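Keeping Ferns Alive Through a Dry Winter

I moved to Drundbridge with two suitcases and one Boston fern. The fern had belonged to my old neighbor Maricruz Cortés, who was giving up her apartment and didn't want to put it on a truck. By February it had lost half its fronds, and I swept up little brown leaflets every morning before work.

I have nine ferns now and most of them look fine. A few people have asked me what changed, so I'm writing it down.

The air was the main problem

My building has steam heat and I can't turn it down. I bought a cheap humidity gauge and it read 14 percent. I had been blaming my watering, and I had been watering more and more to make up for it, which left the roots sitting in mud while the tips dried out.

Misting did nothing that I could measure. The gauge went up for a few minutes and came back down. A small humidifier in the bedroom with the door closed did work, so that is where the fussy ones live from November on. The maidenhair is in there and so is a button fern that Jagadeesh Chowdary gave me when he split his.

Radiators and windows

I used to keep everything on the sill over the radiator, where the light was best. Now the plants sit on a shelf across the room and get less light, and they grow slower, but they hold on to their leaves. The glass gets cold at night too. One bird's nest fern had a frond pressed against the pane and that frond went black.

If you only have the one window, a board over the radiator that sends the heat out into the room is better than nothing. Mine is a piece of old shelving.

Watering

I check with a finger. If the top of the soil is dry, I water until it runs out the bottom, then empty the saucer after half an hour. In winter that comes to once a week for the big pots and more often for the small ones. I let the water stand overnight so it isn't ice cold.

A long thin spout makes a bigger difference than I expected. You can get in under the fronds and put the water on the soil, and the crown stays dry – I lost one plant to crown rot before I switched from a kitchen jug. A small can is fine if you don't mind refilling it.
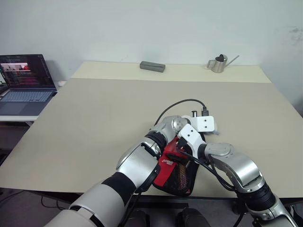

Feeding and repotting

I don't feed at all from November to March. In spring I use a liquid fertilizer at half the strength on the label, once a month.

Repotting waits until I see new fiddleheads. I go up one pot size and no more. The original fern from Maricruz has been through this three times and is now too wide for its shelf, so next month I'm cutting it in two. One half is going back to her.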